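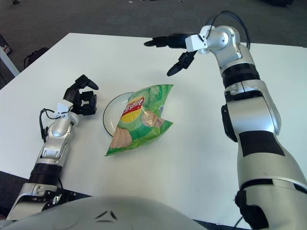
The cell at Pistow has a name, Bekadetti, and a maintenance log that reads like the diary of a nervous pet owner. Two arms, two hands, one torso, one table. Every working day begins with Youssra Tahiri bending each finger in turn, in the same order, with the patience of somebody checking a toddler for splinters.

She does this before the motors are powered. A finger that drags when it is limp will drag worse when it is trying, and she would like to know at 8 a.m. instead of at lunch. Then come the wrists. The cables there have to be long enough to let the hand turn and short enough that nothing snags, a compromise that Tahiri reaches with cable ties, a flashlight and some quiet swearing.

After the wrists, the arms go to their home position and the cell gets its morning exam: a plate and a bag of chips. The plate is easy, being round and stubborn. The bag is a menace. It crinkles, it shines, and it never has the same shape twice. A hand that is a hair out of calibration can still bully a wooden block, but it will make a fool of itself over snack food.
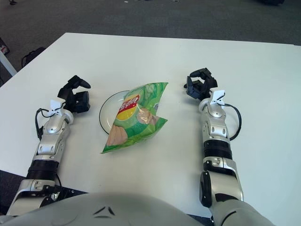
Bekadetti's hands on either side of the plate, with the chips lying across it.

The full routine takes almost 90 minutes, which sounds like a lot until you hear about the old one. That involved a laptop on a stool, 4 separate programs and a printed sheet of offsets that somebody had once used as a coaster. Tahiri has boiled it down to three steps and a checklist taped inside the cabinet door — the coaster ring survives, photocopied along with everything else.

Repairs mostly mean fingers. The joints are small, the screws are smaller, and the carpet is dark gray, a color apparently chosen by someone who has never dropped a screw. Tahiri keeps a magnet on a string for such occasions. On Wednesday she used it twice before coffee.

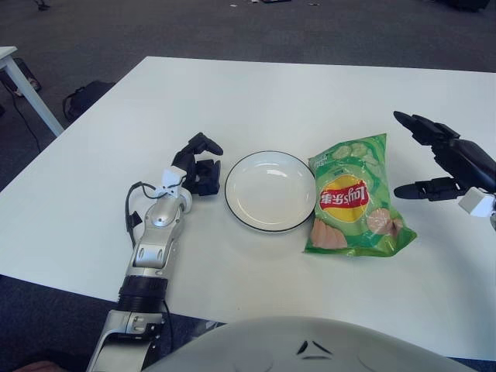 Chaimae Abdel Hamid would swap the order entirely and run the chip bag first, fingers second, on the grounds that a bad grasp tells you which joint to look at and saves you bending the healthy ones. Tahiri has heard the argument before. She tried it for a week in July, found a stiff thumb two days later than she would have liked, and went back to her list.

The list is due for a new copy soon. She plans to leave the coaster ring in.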